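Irkirgate Workshop Forum > Surfaces and Finishes
Thread: Stain and scuffs on a plank tabletop, spot repair or full resand?

seamline_80
Post 1
Posted 7:40 am

Light wood top, three planks side by side, thin dark seams between them. Finish is a hardwax oil from Vulholm, applied by the previous tenant in September, no can left behind so I don't have the exact product. The surface has picked up faint stains and a general dullness. Water no longer beads on it.

What I have tried: dish soap and warm water, wiped along the grain, dried with a cotton towel. No change. Then the yellow-and-white sponge, yellow side, light pressure, one small area. I could not see a difference afterward.

The utility knife is for lifting dried glue spots with the blade held nearly flat. I don't intend to scrape the field of the board with it.

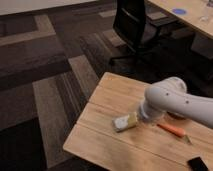
Re: Stain and scuffs on a plank tabletop
oldburr
Post 2
Posted 8:15 am

Put the knife away. A snap-off or utility blade has corners, and the corners dig in as soon as your wrist rolls. Use a card scraper or a plastic razor. The orange handle is easy to find on a bench and that is the best I can say for it on finished wood.

Also replace the sponge. It looks worn, and a used sponge carries whatever it last cleaned.

Re: Stain and scuffs on a plank tabletop
grit_and_bear
Post 3
Posted 8:52 am

Disagree on the knife. I have taken glue off oiled tops for years with a fresh blade and never marked one. Pull it, don't push it, and stop at the seam. The seams are where people get in trouble - the blade drops in and lifts a splinter on the far side.

To the original question: if water no longer beads, the oil is spent at the surface. Clean, dry overnight, re-oil. No sanding.

Re: Stain and scuffs on a plank tabletop
seamline_80
Post 4
Posted 12:20 pm

Noted on both. The pale edges don't concern me, that is ordinary handling wear. The part I would like opinions on is the darker patch low on the top, toward the middle. It doesn't feel raised. I can't tell whether it is a stain in the wood or the finish worn through and dirt in the grain.

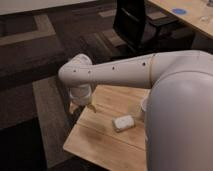
Darker patch on the top, lower center. Scuffing elsewhere is light.

Re: Stain and scuffs on a plank tabletop
oldburr
Post 5
Posted 12:48 pm

Could be either from here. Put one drop of mineral spirits on it. If the patch and the wood next to it go the same color while wet, the finish is gone and the grain is holding dirt. If the patch stays darker, it is in the wood and you are looking at oxalic acid or living with it.

Re: Stain and scuffs on a plank tabletop
grit_and_bear
Post 6
Posted 1:05 pm

That test does not separate the two cases. Dirt packed in open grain also stays darker when wet. Scrub a coin-sized area with the spirits and a white rag and look at the rag.

Re: Stain and scuffs on a plank tabletop
oldburr
Post 7
Posted 1:11 pm

Fair. Do the rag.

Re: Stain and scuffs on a plank tabletop
plank_side_up
Post 8
Posted 3:30 pm

What normally sits on this table? Paper cups wick at the bottom rim and glazed bowls often have a bare foot ring that is as rough as sandpaper. Both leave marks on oil that wouldn't show on varnish.

Re: Stain and scuffs on a plank tabletop
seamline_80
Post 9
Posted 5:02 pm

Cups and bowls, mostly. No coasters so far. I ran the rag test and it came back gray-brown, so at least part of the patch is dirt. I have also moved from the sponge to a white block, used damp with no cleaner.

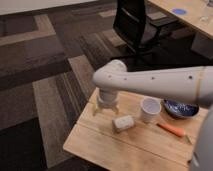

White block, paper cup, dark blue bowl and the orange-handled tool on the top.

Re: Stain and scuffs on a plank tabletop
grit_and_bear
Post 10
Posted 5:25 pm

If the block is melamine foam, it is an abrasive. It will leave a polished spot on oil that shows in low light. Fine if you are re-oiling the whole top, bad for spot work.

Turn the bowl over and check the foot. If it is unglazed, 800 paper under water for a minute, then 1,000. Felt dots also work until they get washed off.

Re: Stain and scuffs on a plank tabletop
plank_side_up
Post 11
Posted 5:41 pm

Caron sells a soap for oiled floors that does the same cleaning with no abrasion. I would use that and skip the block.

Re: Stain and scuffs on a plank tabletop
seamline_80
Post 12
Posted 6:10 pm

Plan: floor soap, dry overnight, thin coat of oil over all three planks, buff off after the time on the can. I'll keep the oil out of the seams as far as possible. Carpet tiles next to the table get a drop cloth. Will post the patch after the coat has cured.

Thread views: 1,141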